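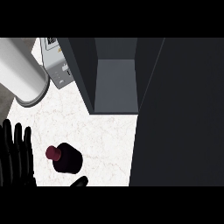 An evening at the Twal workshop

I'd wanted to see Twal for ages, and in July I finally got down there for their open evening. It's a shared workshop behind the Vundside allotments, with 17 benches, one very loud extractor fan and a kettle that never gets a rest.

I spent most of my visit at the bench where Rawan Abou Jaoude and Mingxuan Dai are building Birine, a pair of home-made robot arms meant to help in a kitchen. The arms themselves are still half in bits (I got to hold an elbow joint, lovely thing!), so for now nearly all the practice happens in simulation. They've put together a virtual kitchen with a marble worktop and a dark open cabinet, and the job is bottles: pick one up, get it into the cabinet, let go without knocking it over.

Mingxuan let me have a go at the controls and I was hopeless. You have to think about the wrist long before you think about the fingers, and I kept coming in far too steep. Rawan has a much better touch, and she talked me through it while I flailed about.

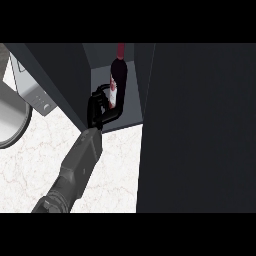 She likes to come at the cabinet from low down on the left, keeping well clear of the big dark panel on the other side. Closing the fingers is the easy bit, she told me, and letting go is where the swearing starts. They've saved 32 practice runs so far and want plenty more before the real motors go in.

I stayed until they were stacking the stools. The next open evening is over at Fullonside, doors at 7 pm, and I've already asked if I can bring my soldering iron.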